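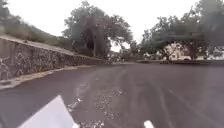
Reading time: 3 min (664 reads)

How to Keep Your Dress Trousers and Jackets in Good Shape at Home

Many people buy good clothes for the office and after one winter they look old. Usually the fabric is still fine. The problem is in how we hang, brush and press them. I have collected the small habits that work well in my own wardrobe, and they need very little money.

Let the clothes rest

Wool does not like to be worn two days one after another. When you take off the jacket, empty all the pockets, also the inside one, and hang it outside of the closet for the night. Only in the morning put it back. Trousers should hang from the cuffs, upside down, so the weight of the waistband pulls the small wrinkles out of the knees.

The hanger is important. A wire hanger from the dry cleaner makes points in the shoulders, and these points are difficult to remove. I use the wide ones from Vitale for jackets and simple clamp hangers from Itex for trousers. Any hanger with thick, round ends is also good.

Brush before you wash

A clothes brush takes away dust, hair and dry mud. Brush first upward, to lift the dirt, and then downward, to lay the fibers flat. Do it on a flat table. For the collar use a damp cloth with one drop of mild soap, and let it dry in the air, never on the radiator. 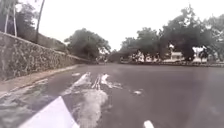

Dark trousers show dirt at the hem more than in any other place. Most of it comes from the street, when we walk and water or dust jumps up on the fabric. If your way to work has a raised strip for walking, like the narrow one between the stone wall and the road here, stay on it and keep near the wall side. At home let the mud dry completely before you touch it. Wet mud only goes deeper when you rub it.

Pressing without shine

Shine appears when a hot iron touches dark wool directly. Put a cotton cloth between them, a clean dish towel is enough. Set the iron on wool, press, lift, and move to the next place. Do not slide it. To make the crease again, put the two inside seams together and begin from the knee down.

When the season changes

In December I put away the light suits. They must be clean, as moths look for sweat and food stains. A cotton bag is better than a plastic one. Cedar blocks lose their smell after 90 days or so in my closet, and then I rub them with fine sandpaper and they smell again.

Posted Nov 29, 2021 in Clothes Care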